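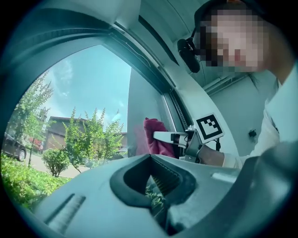
Contrôle des véhicules partagés – fiche de mars
Site : Dalen, parking couvert
Véhicule : break Lurcombe, cinq places
Contrôle fait par : Sixten Wallin
Relu par : Hamidreza Ghaffari

Mode de remplissage : OK, à revoir, ou refusé. Un point refusé immobilise le véhicule. Merci d'écrire les commentaires en phrases complètes, les abréviations du mois passé étaient difficiles à comprendre pour les collègues de Stosik.

1. Pneus et roues

Pression des quatre pneus, à froid : OK
Usure des bandes de roulement : à revoir
Commentaire : le pneu arrière gauche est plus usé vers l'extérieur que les autres. Il reste dans la limite légale, mais je propose de faire contrôler la géométrie avant l'été.
Kit de réparation dans le coffre : OK

2. Éclairage

Feux de croisement et feux de route : OK
Clignotants et feux de détresse : OK
Feux stop : OK
Éclairage de la plaque : refusé, puis corrigé
Commentaire : une ampoule était grillée. Je l'ai remplacée le matin même, le véhicule n'est donc pas resté immobilisé.

3. Vitres et visibilité

Pare-brise, impacts ou fissures : à revoir
Commentaire : il y a un petit impact côté passager, hors du champ de vision du conducteur. La mesure est de 7 mm. Au contrôle précédent elle était de 5 mm, donc il grandit. Rendez-vous à prendre chez le vitrier.
Vitres latérales, face intérieure : OK
Balais d'essuie-glace : OK
Liquide lave-glace : OK, complété avec le Zundatex
Commentaire : le bidon de Zundatex était posé sans bouchon sur l'étagère. Il faut le refermer après chaque usage.

4. Habitacle

Ceintures, enroulement et verrouillage : OK
Commentaire : celle du milieu à l'arrière s'enroule lentement, mais elle bloque bien quand on tire d'un coup sec.
Appuie-tête : OK
Tapis conducteur fixé : refusé, puis corrigé
Commentaire : le tapis avait glissé sous la pédale de frein. Les deux attaches étaient présentes, mais pas clipsées. Je demande à chacun de regarder ce point avant de démarrer.

5. Équipement obligatoire

Triangle : OK
Gilets : à revoir
Commentaire : les gilets sont dans le coffre. Ils doivent être accessibles sans sortir de la voiture, je les ai donc mis dans la boîte à gants.
Trousse de secours : à revoir, les compresses sont périmées

6. Sous le capot

Niveau d'huile : OK
Liquide de frein : OK
Batterie, bornes et fixation : OK
Commentaire : un essai sur route a été fait après le contrôle, sans bruit anormal au freinage.

Remarque de H. Ghaffari : d'accord pour la géométrie. Pour le pare-brise, je préfère ne pas attendre. La prochaine révision est dans 300 km, demandez si l'atelier peut faire les deux le même jour. Les compresses sont commandées – à ranger par Sixten dès réception.

Décision : véhicule autorisé à rouler.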